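Fewer demonstrations, better chosen

In my last post I wrote that our policy for the toast task, which we call Pruto, was trained on 500 demonstrations. Now I have a result with 200.
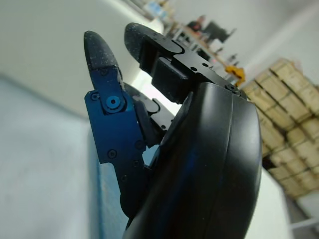 Tendine
Research engineer, Brendthorpe

The method is simple. We score each demonstration by how much the wrist views differ from those we already have, and we keep the ones with a high score.

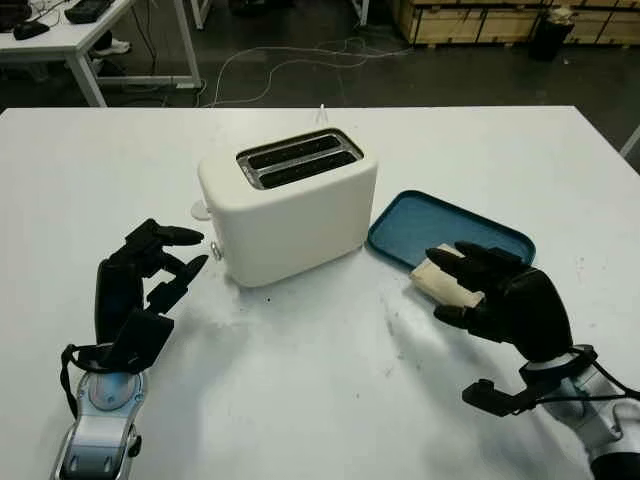 Right hand on the bread, left hand open.

With 270 demonstrations picked at random, the policy often lost the slice. With our 200, it lost the slice less often in 100 trials. 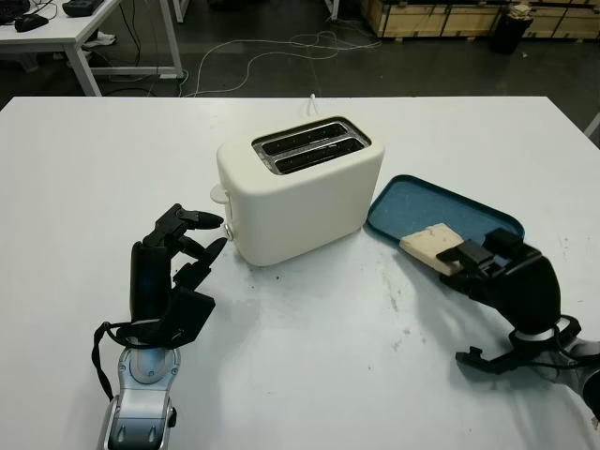 Left fingertips close to the lever.

The left hand is still my problem. The score looks at each wrist separately, so it knows nothing about timing between the arms.

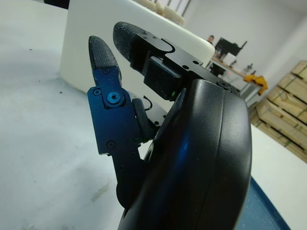

Wrist view, with both fingertip pads visible.

Next month I will try one score for both wrists together.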